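4. The open day at Mackay

4.1 Setting and purpose

The demonstration was held in August in the ground-floor hall of the Mackay building in Trultusdale. It was the first time the hand-held gripper work had been shown to people outside the project. Earlier sessions had been run only with trained operators, and the open day gave us a chance to look at how the same work is carried out while visitors walk past, ask questions and stand close to the tables. This section reports how the day was arranged, what the stations showed, and what we took from it for the later sessions described in Section 5.

Over the whole day, 452 visitors signed in at the door. Most came with family members or in school groups. Visitors could enter and leave the hall at any time, and there was no fixed tour. A short printed sheet at the entrance named the stations and gave one paragraph on each. The sheet was written for readers with no technical background. It said that operators would be handling ordinary household items with grippers held in the hand, and that the recorded motions would later be used to train a robot arm.

Of the visitors who signed in, 50 agreed to a short interview on the way out. The interviews were not recorded. The interviewer wrote down answers on a form with six open questions, and the forms were coded afterward by two of the authors working separately. Where the two codings did not agree, the form was read again and a single code was chosen.

4.2 Stations and tasks

The hall was furnished to look like a room in use, with household furniture and flowers. Operators worked while visitors watched, and each task was short enough to be seen from start to finish by a person who stopped for a few minutes. The tasks were taken from the Detumach list, which had been used in the earlier sessions. We removed the tasks that used glass or liquids. The remaining ones were picking up and folding bags, moving small objects between containers, opening and closing lids, and switching household appliances on and off.

Figure 3 was taken during the work at one of the tables.
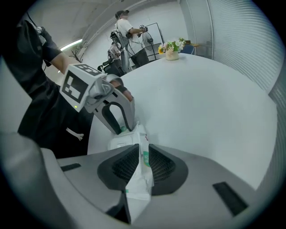 Figure 3. Hand-held gripper work at a round table, open day, Trultusdale.

Soft items made up the largest share of the questions put to the operators. Visitors expected hard and heavy objects to be the difficult ones, and several of those interviewed said they were surprised to see time spent on a bag. A thin plastic bag has no fixed shape, and a small change in where it is held changes how the rest of it hangs. In Figure 3 the white bag is pinched between the two black finger pads, and the part above the grip leans over toward the tabletop. When visitors asked about this, the operators let the bag go and took hold of it again at another point, so that the change in shape could be compared. We had not planned this as part of the demonstration. It was added to the task notes the same evening and kept in all later sessions with visitors.

The second most common subject was the patterned cube mounted on the gripper. Visitors took it for a battery, a speaker or a kind of barcode. The operators explained that the black-and-white squares let a camera work out where the gripper is and how it is turned. This explanation was understood by most of those interviewed, and 31 of the forms mention it in some way. The printed sheet had left it out, and the Mamier version of the sheet now has two sentences on it.

4.3 Effects on the work

Recording during the open day was slower than in closed sessions. Operators stopped to answer questions, and a number of takes had to be dropped when the operator turned to speak to a visitor partway through a motion. We had set a target of 2000 takes and reached a little over half of that. After the dropped takes were removed, 1000 were kept in the set used in Section 5.

The kept takes were compared with closed-session takes of the same tasks. Operators at the open day moved more slowly and held objects longer before putting them down. In talks afterward, they said they had done this so that people could see. The effect was strongest in the bag tasks and weakest in the appliance tasks, where the motion is short and there is less room to stretch it. We did not correct for it. The takes are marked in the index as open-day takes and can be left out by anyone who wants closed-session data only.

Crowding was the main practical problem. There were no barriers in the hall, and at busy times visitors stood within reach of the operators. No one was hurt and no equipment was damaged. At the second event, held at the Mamier site, a line of tape was put on the floor one meter from each table, and a second staff member was placed at each station to take questions. The share of dropped takes at that event was lower, though the number of visitors was also smaller, and we cannot separate the two effects.

14 comments
Shared 37 times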